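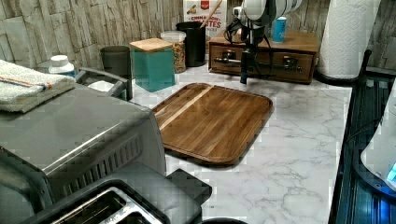
Gervasio Insaurralde wrote in under my last kitchen post to say that a tray on a counter is just one more thing to move when you want to make a sandwich, and that I should hang mine on the wall or give it to my sister.

Well, Gervasio, I thought about it! I even had it in the cupboard for a week. And then I took it back out, and now I have a whole post's worth of opinions, so get comfortable.

4 min read | 121 shares

I rearranged the entire counter in July and I was so pleased with myself. Everything had a spot. By fall it had all crept back (why do I own both a toaster and a toaster oven, you ask, and I say because bagels) and I was chopping onions on a patch of marble the size of a paperback. So last week I pulled everything off, wiped it all down, and started putting things back one at a time, which sounds very organized until you hear that I stopped halfway through for lunch.

The tray went down first. It's the dark one with the lighter strip of wood across it, and I love it, and I'm keeping the middle of the counter for it. When I'm cooking, everything I've measured out goes on there, and when dinner's ready the whole lot gets carried off. When I'm not cooking it's supposed to stay empty. That's the only rule I've got and I made it up standing there with a sponge.

Everything else has to live around the tray. The toaster oven is too heavy to keep shuffling so it gets to stay wherever I last had the strength to put it. The teal canister with the wood lid is staying out forever because it makes me happy at six in the morning. I had the wooden spoon in a drawer for a while and went right back to standing it up in the black pot, where I can grab it without looking.
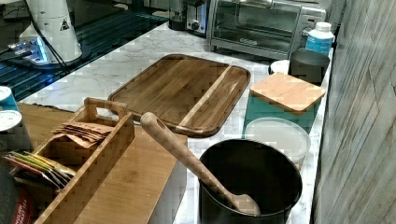
The tea problem

I have a bamboo tea caddy with a handle, and I'd like it to be near the water and near the mugs, and in my kitchen those are at opposite ends. For now it's sitting on the bamboo board, over on the far side of the tray. Baltasar Echeverría told me to keep the tea by the mugs and walk the water over, which I tried, and I dripped all the way across the floor. So it's back where it was. If any of you have solved this in a kitchen shaped like a hallway, please tell me.

I did finally go through the tea itself, and there was a box of peppermint in there that had no smell left whatsoever. Gone. I kept the good black tea and the ginger and one mystery bag I'm planning to be brave about.

Wood, and what I do to it

A few people asked how I look after the wooden things. I'm not fancy about it. I wipe them with a damp cloth, dry them right away, and rub some food-safe mineral oil in whenever they start to look thirsty. My bottle cost $12 and I'll be using it until I retire.
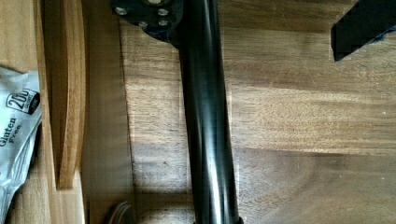

You want to go with the grain and leave it overnight, then buff off whatever hasn't soaked in. I skipped the buffing once and had oily fingerprints on every cabinet door. Old T-shirts work better than paper towels, which shed. And no dishwasher, ever, not even for the spoon. I lost a very nice salad bowl that way and I still think about it.

Anyway, where it's all ended up for now:

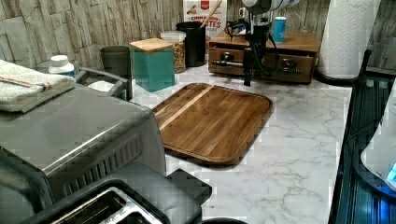

Tray in the middle, everything else around the outside.

I still want to find another home for the two-slot toaster, but then where do the bagels go? Next time I'm doing the spice drawer, and I'm already dreading the paprika situation.

12 comments

We use cookies to remember your preferences. Accept | Settings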